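Open day at Wiltia, quick notes before I forget

27 Oct 2024
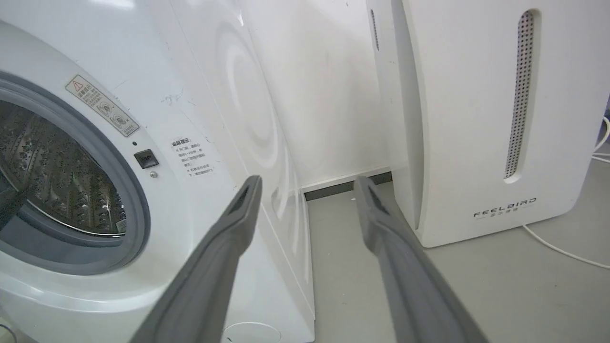
Wrist camera view, gripper open next to the washer.

Got there late, parking is awful, use the lot behind the bakery and walk. Badge, sticker on my phone, then straight up to the second floor with a group that had already started without me.

Wiltia does home robots. Well, arms for home robots. The hall is split into little rooms, kitchen, bedroom, a laundry corner, and you stand behind a line of tape and watch. Laundry corner was the one I came for. White front loader, a Feelbird air purifier right next to it, narrow gap between the two. Two thick gray fingers on the gripper. On the screen by the tape you get what the wrist camera gets, and I ended up watching that more than the arm. You see the fingers huge at the bottom and the drum shining away on the left. Shiny side panel too, ceiling lights all over it. I asked if reflections mess with the vision and the answer was "sometimes", then a longer answer I didnt catch over the fan noise.

They ran the demo twice while I stood there. Job was one towel out of the drum and into a basket. First run fine, slow. Second run it stopped short of the door and sat there until somebody pressed reset. No fuss made, they just started over. Liked that. At the Rusum fair in January every demo was perfect and every demo was also behind glass.

Numbers I wrote down: 32 practice rooms planned, 6 open now. 885 recorded runs on laundry alone. Didn't get what share of those worked, should of asked.

Other stuff, fast. The kitchen room had a line so I skipped it. Stimton had a table with spare finger pads you could squeeze, softer than they look. Kováčik people were giving a talk on cable handling, standing room only, I heard the last ten minutes and it was good. Slides supposed to go up on their site.

Coffee free, sandwiches gone by noon. Kids allowed but there's not much for them to touch apart from the pads.

Would go again, earlier. If you go, do laundry first and stand on the left by the screen. Will add the talk link when I have it.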